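Section 4. Clearing and resetting the table

Applies to the living-dining table in the Skeltavberg apartments. Revised 07/05/2026.

Read this before you buy a set of drawer dividers. The Vaka tray supplied with the apartment is enough for one table, whatever the leaflet in the hall closet tells you. That leaflet promises a clear surface in 2 minutes. We have never managed it, and we doubt the people who wrote it have a tablecloth.

4.1 Before you start

1. Put the Vaka tray on a chair next to the table. If it goes on the table it becomes one more thing to move.

2. Get a trash bag and a separate bag for cardboard. The cardboard bag is under the sink.

3. Clear one place where finished items can go. The shelf by the window works. The sofa does not, whatever you tell yourself at the time.

NOTE: Sorting systems with colored labels are sold for this job. The Sugden kit has 30 labels in it. Most tables need three piles: trash, other room, stays here.

4.2 Wrappers, film and boxes

4. Take the trash first. Candy foil, clear plastic film and torn packaging go straight in the bag. Film lies flat on a patterned cloth and is easy to miss, so run your palm over the surface.

5. Look inside every box before you flatten it. An open flap does not mean an empty box.

6. Keep a box only if something is going back into it this week. "It's a nice box" is how the closet filled up.

CAUTION: Do not sweep small items into the trash bag with your forearm. Caps and tube tops get under cloths, and they go out with the wrappers.

4.3 Soft things

7. Pick up towels, headbands and other bunched fabric with one hand and check underneath with the other.

8. Shake them over the table and not over the floor. Anything that drops out is then where you can find it.

9. Fold blankets back off the edge before you do anything to the tablecloth. A corner left lying over the cloth will drag it when you lift.

The usual state of things before step 4 is a sponge, a brown fuzzy cloth, the remote, a foil wrapper and a pink WONDERLAB box all sharing the lace.
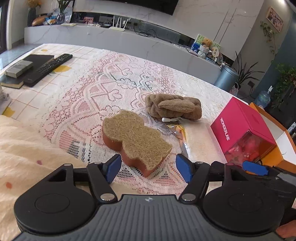
Gion Widmer objects to the whole order of this section and wants the boxes done last, on the grounds that they are the only thing on a table that will hold the rest while you work. Try it his way if you like. We did, in February, and ended up with a box of mixed odds and ends that stayed mixed for 87 days.

4.4 Sponges

10. A kitchen sponge goes back to the kitchen. It does not live on the table, even if the table is where you use it.

11. Never use the scouring side on lace. The fibers catch in the openings. Use the foam side, barely damp, and dab.

NOTE: Shaped sponges are said to be easier to grip. Perhaps. They are harder to stand up in a square holder, so lay them on the rack.

4.5 The tablecloth

12. With everything off, lift the cloth by two opposite corners and carry it to the balcony. Shake it once or twice.

13. Check the scalloped border for snags. Push a loose thread through to the back with a blunt needle. Do not cut it.

14. Lay the cloth back and smooth it from the center out. Skerkthorpe spray starch is optional – we saw no difference with it.

4.6 What goes back

15. The remote goes back on the left, within reach of the sofa. One remote only. Spares go in the drawer.

16. Put the tray on the table last. If it is full, go back to step 4.

For a replacement tray or a new cloth, leave a note for Amarachi Oyewole in mailbox 107.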